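Well, that's the cell mostly back together! I've been promising an update on the two-armed setup for ages (sorry Enda), and as of 7 Nov 2018 both arms power up, home and stop when I tell them to.

Most of my week went on the right arm. Tanko Bassey reckoned the gripper was worn out, and I very nearly ordered new fingers before I pulled the cover and found a connector that had worked itself half out of its socket. Ten minutes with a torch, after two evenings of swearing at the config file. The error was 1107, if you're searching for it, and the manual files that one under "general".

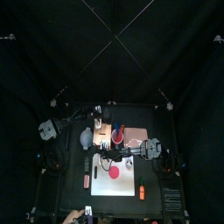 Sernedstead Makers – Robotics Group

I've kept the dark fabric up on the walls and overhead, and I'm really pleased with how it's going. I've still got to sort the cable on the right arm though, it droops right down over the white cutting board and one day it's going to catch on something. A couple of clips and a bit more slack at the elbow should do it, I think?

My routine now is to wipe the gripper fingers, wiggle every plug, then run 30 slow open-and-close cycles before I let either arm near the cup and the toy carrot. Every 200 hours I go round the base bolts as well. Enda Madigan wants me to write it all up properly for the Mornum wiki, and I will, but probably not before January.

If anyone's got a spare cable sleeve in a dark colour, give me a yell!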